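Moving the family archive off the old computer

5 min read

Tuesday, May 1, 2018

My father kept everything. When we cleared the house in Pruvdale last November there were 28 shoeboxes of photographs in the back bedroom, plus slides, plus letters tied up with kitchen string. My sister took the furniture she wanted and I took the boxes. I have been scanning them since.

I do it in the evenings, one box at a time. The slow part is working out who people are. My aunt in Veltovholm knows most of them, so I post her a batch of prints and she writes names on the back in pencil. She won't do it on a screen.
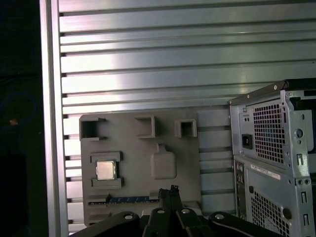
Grey mock motherboard against the slotted panel.

I started with a naming system that was far too clever. It had the year, the place, a code for each branch of the family and a number. By the third box I couldn't remember the codes. Now every file gets the year if I know it, the surname and the box number, and anything else goes in a plain text file in the same folder. If I don't know the year I put the decade. Some only say "before the war" and they can stay that way.

I scan small prints at a higher setting than large ones and leave the colours alone. I did try correcting a few wedding pictures and everybody went pink.

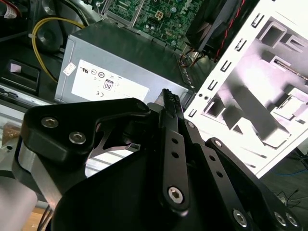
The letters are harder. My grandfather wrote on both sides of very thin paper, so the ink shows through. A sheet of black card behind the page helps a lot. I haven't typed any of them up yet apart from the two about the flood, which my cousin asked for. His handwriting gets worse towards the end of each letter, and he always finishes by asking after the dog.

There are 500 slides as well. I looked at sending them to Vultia, who do it by post, but I didn't like the idea of them all being in one parcel. I bought a second-hand slide scanner instead. It takes mounted slides and jams on the cardboard ones, so those get pushed through with a ruler.
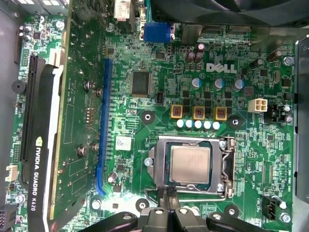
Dell board with the Quadro K620 on the left.

I keep two copies of everything. One is at home and the other is on a drive at my sister's, which we swap when I go over for Sunday lunch. I missed a couple of months over the winter and need to be better about that.

I've got as far as the box marked "Bang", which is what we called my uncle. It is nearly all fishing.
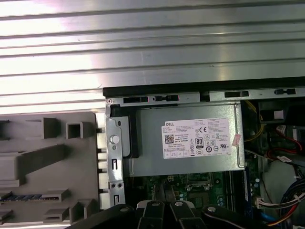 Jin-sol Geum

Next up are the albums. The pages are the sticky sort and I don't want to pull anything off, so I'll probably scan them whole and crop later. If you have got photographs out of one of those without tearing them, please leave a comment - I have read about dental floss but haven't been brave enough.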